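Weekend and evening helpers wanted – cat boarding, Ladier

Dogar Cat Boarding is looking for 2 part-time helpers to start in February. Mostly litter duty, some feeding, some laundry. Evenings from 6, weekends too if you can. Experiance nice but not needed, we'll show you everything.

Bulk of the shift is trays. Scoop, bag, top up, wipe down, next one. We use gray granular litter in the blue trays and every tray gets its own slotted scoop – please don't swap them between rooms. You'll be on your feet and lifting bags of litter, so a decent back helps.

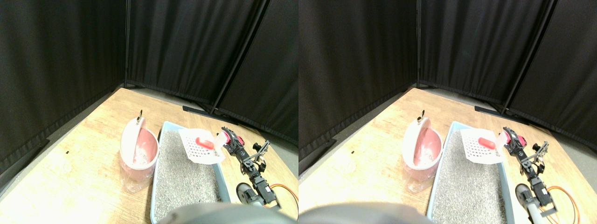 What we need from you

Over 18, OK with smells, OK with shy cats and grumpy ones. Able to do at least 5 shifts a month. No allergies obviously. Own transport is a plus, last bus from Prernton goes early.

What you get

Hourly pay, paid training shift, discount on boarding for your own cats. Gloves and aprons supplied.

To apply send a few lines about yourself and wich evenings you're free to Shabnam Pirzada, or drop a note at the front desk. Seung-woo Woo does the trial shifts and will call you back – leave a number please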